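Friday, July 7, 2023
By Rongrong Ren and Hyun-seo Sun

4.2 Laying out the parts

The instruction sheets in our sample agree on very little, but nearly all of them begin by asking the reader to lay out the parts on a clean, flat surface. Of the 57 sheets we collected, 40 give this as the first step. Few say what "laid out" means. The Platton sheet shows every piece in a tidy grid, seen from straight overhead, as if the buyer owned a ladder and had nowhere to be. The Tak sheet draws a table with nothing on it and moves on to step two.

For kits made up of one wide molded part and a handful of rods, the grid is a fantasy. The wide part takes up most of the surface and everything else goes where it can. Rods get laid side by side, which is sensible, and then somebody leans on the table. We coded a layout as "parallel" when all rods of one type lay next to each other and pointed the same way, and as "scattered" when they did not. A third code, "upright," covers rods that are standing when the layout is recorded. We had hoped to avoid a third code.
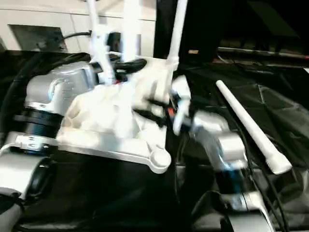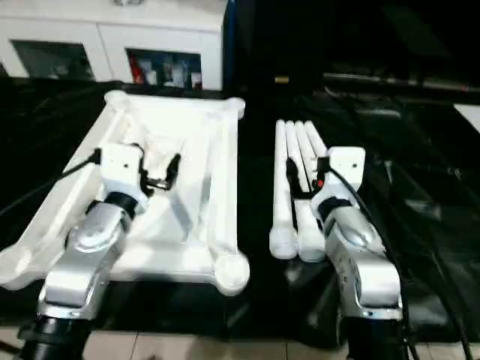 Figure 3. White plastic parts and rods. First view: rods standing, with a crumpled white cloth at their base. Second view: a wide molded frame and four rods side by side on a black tabletop.

The direction in which rods point matters more than we expected when we drafted the protocol in February. A rod with a narrow tip and a thick end can be sorted by eye from across a room. A rod with two nearly matching ends can't, and the Zaltow sheet, which devotes a full panel to a warning about using the right end, draws both ends the same size. We wrote to Zaltow about this and received a discount code.

Surface color is a smaller matter, though we coded it too. White plastic on a dark surface is easy to pick out. White plastic with white cloth over it is less so, particularly in strong light, where folds and edges run together and the coder starts guessing. We asked coders to mark such views "covered" and to leave the hidden edges alone. One coder had been completing the outlines from memory, beautifully, and those records were done again.

Wide molded parts raise a problem of their own, which is that they invite use as a tray. Raised rims and a shallow middle are hard to resist, and small hardware ends up inside. The sheets are silent on whether this is allowed. Broltlow comes closest, with a line reading "keep small parts in a safe place," printed beside a drawing of a screw in midair. We counted hardware placed inside a larger part as laid out, over the objections of the second author, who considers it put away. The disagreement affects the totals in Table 2 and is discussed again in Section 5.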